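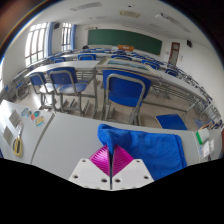 1. Introducción

Este informe recoge el trabajo del segundo trimestre en la asignatura de Periodismo Local. El tema asignado fue la cobertura que hace la prensa de los plenos municipales. Elegimos el ayuntamiento de Srour y dos medios que informan sobre él: el semanario Plokis y el portal digital Okero.

Autores: Raghda Hourani, Majdi Awad y Alvar Forsberg
Tutora: Rasha Moussa
Fecha de entrega: 1 de marzo de 2022

2. Método

Leímos las actas de 10 plenos y buscamos en los dos medios todas las noticias que los mencionaban. Reunimos 179 piezas. Cada una se clasificó según el asunto principal, las fuentes citadas y la presencia o no de una réplica de la parte criticada. Majdi clasificó las de Plokis y Raghda las de Okero. Alvar revisó una parte de ambas y corrigió los casos en que los criterios no coincidían, sobre todo en las piezas de opinión sin firma.

3. Resultados

El asunto más tratado fue el contrato de la recogida de basuras, con 56 piezas. Le siguió la reforma del mercado. Los presupuestos, que ocupan muchas páginas de las actas, apenas aparecen fuera de la semana en que se votan.

En 25 piezas se critica a un concejal por su nombre sin incluir su respuesta. La mayoría son columnas de Okero. Plokis suele publicar la réplica, pero a veces en el número siguiente y en otra sección.

Las preguntas de los vecinos al final del pleno casi no se recogen en ninguno de los dos medios.

4. Entrevista

Hablamos con Jawad Marwat, redactor de Plokis. Explicó que asiste a los plenos una sola persona y que el cierre de la edición es esa misma noche, por lo que el turno de preguntas se queda a menudo fuera. Okero no contestó a nuestros dos correos.

5. Limitaciones

No estudiamos la radio ni las redes sociales. Faltan las actas de junio, que no estaban publicadas en la web municipal cuando hicimos la consulta.

6. Anexos

Anexo A: ficha de clasificación
Anexo B: lista de piezas por medio
Anexo C: preguntas de la entrevista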